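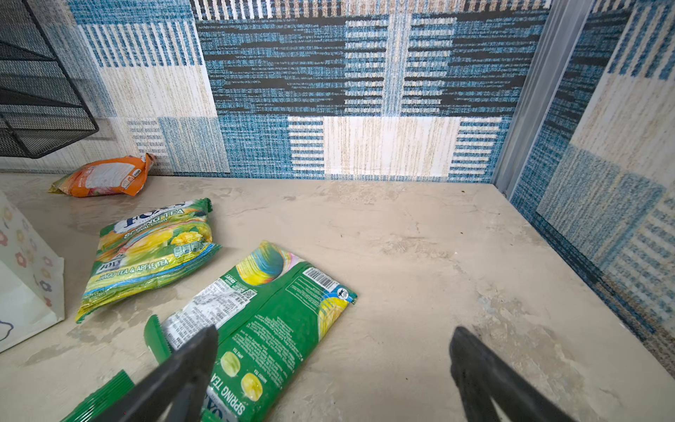

Figure 1. Orange snack bag on the table, with patterned wallpaper behind.

Pacing in the Clondano Junior Golf Trophy: a student project report

1. Background

The Clondano Junior Golf Trophy is a 54-hole stroke play event held each November. Our project asked whether players who start the last round close to the lead play it differently from players who are well back. Coaches at the club often tell juniors to play safe when they are in front. We wanted to see if the scorecards showed any sign of it.

The club gave us copies of the cards from this season's event. The field was 21 players, all under 18, and each of them completed all 3 rounds. The course is a par 72 with water on the last two holes.

2. Method

We typed the cards into a spreadsheet, hole by hole, and checked each round total against the signed card. One card had an addition error that had already been corrected by the club. We used the corrected figure.

Players were put into two groups by their position after the second round. The leading group was anyone within five shots of first place. The chasing group was everyone else. For each player we compared the final round with the average of the first two.

We also asked players to fill in a short form about how they chose clubs off the tee on the par fives. The forms were handed out by Svenja Pfeiffer, who coaches the under-18 squad.

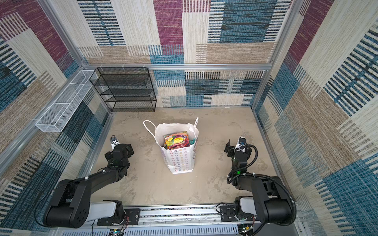
Figure 2. Walls and floor seen from above.

3. Results

The leading group scored worse in the final round than in their first two rounds. Most of the extra shots came on the two water holes. The chasing group stayed close to their earlier average, and a few improved on it.

The greatest change was on the seventeenth, a par four where the green can be reached in two with a good drive. Several leaders wrote on the form that they laid up there in the last round – something they had not done earlier in the week. Laying up left a longer third shot over the water.

Wind was stronger on the final afternoon. The leaders teed off last, so they had more of it than the others. We could not separate this from the effect of playing safe.

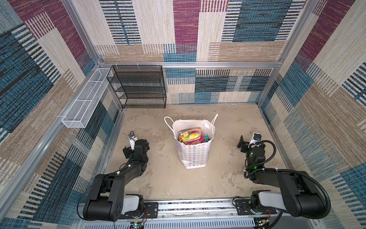

Bjartur Nørgaard

4. Limits and further work

One tournament is a small sample. Our cut-off of five shots was also a choice, and moving it to four would shift some players between the groups. The forms were filled in after the event, when players already knew how they had finished.

It would help to have cards from earlier years, and tee times and wind readings for every round. The club has older cards in storage, but they have not been sorted.

The spreadsheet and blank form were handed in with this report on 15th December.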